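Skarbridge Open House: An Afternoon at the Nandilus Building

Nandilus opens its Skarbridge building to visitors once a year, in August. I went for the afternoon session, which starts at 1:30 and ends when the last group gets back to the lobby. Entry is free, but you have to sign up ahead of time. My badge was number 197.

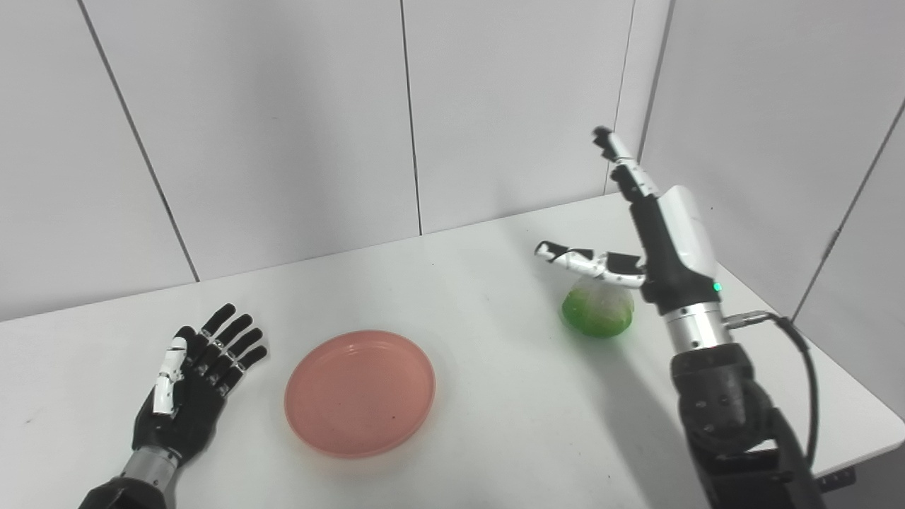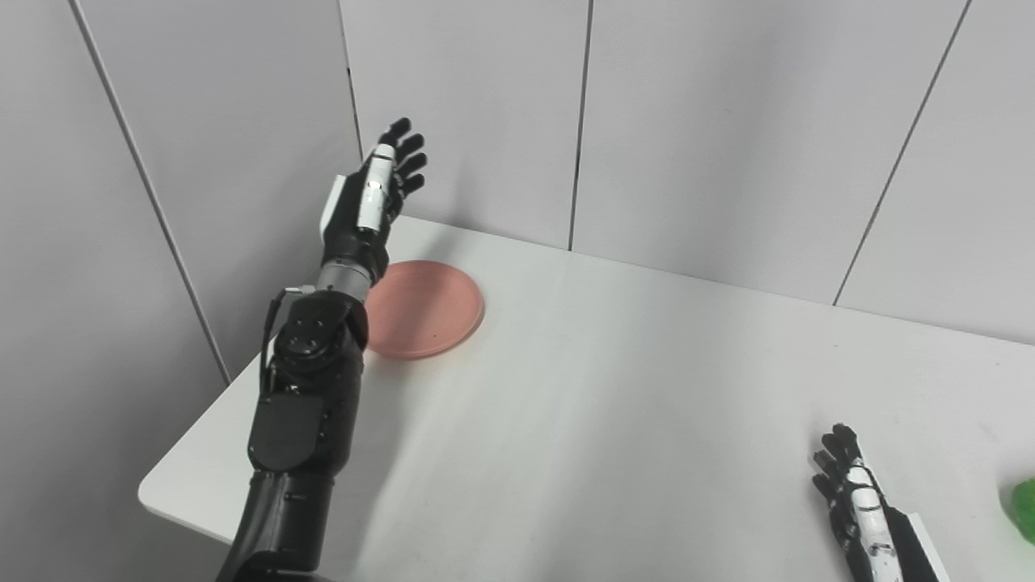 The pink plate and something green on the white table, in both pictures.

Reading time: 2 min

The building is at 851 Gotance Road, next to the old Shehu bottling plant. Parking is behind the plant and the walk over is longer than the map suggests. We were given a paper floor plan and split into groups of 11.

The table was in room 118, the third stop. It is a plain room with pale gray paneled walls and a plain white table top. The plate is salmon pink, round and shallow, with a raised rim. I liked the color against the white. The green thing, round and very bright, was easy to spot from the doorway.

Our group had ten minutes there before moving on to the storage hall, where the shelves go up to the ceiling and every bin has a printed label. I would have liked longer in 118 and less time in the hall. The last stop was the loading dock, which was noisy, and I missed most of what the guide said.

Coffee and rolls were set out in the lobby afterward. The rolls were gone by 4:00. There is one restroom on the ground floor, and the line was slow.

If you plan to go next year, sign up early and wear flat shoes. The stairs between the second and third stops are steep metal ones, and the elevator has to be requested at the front desk.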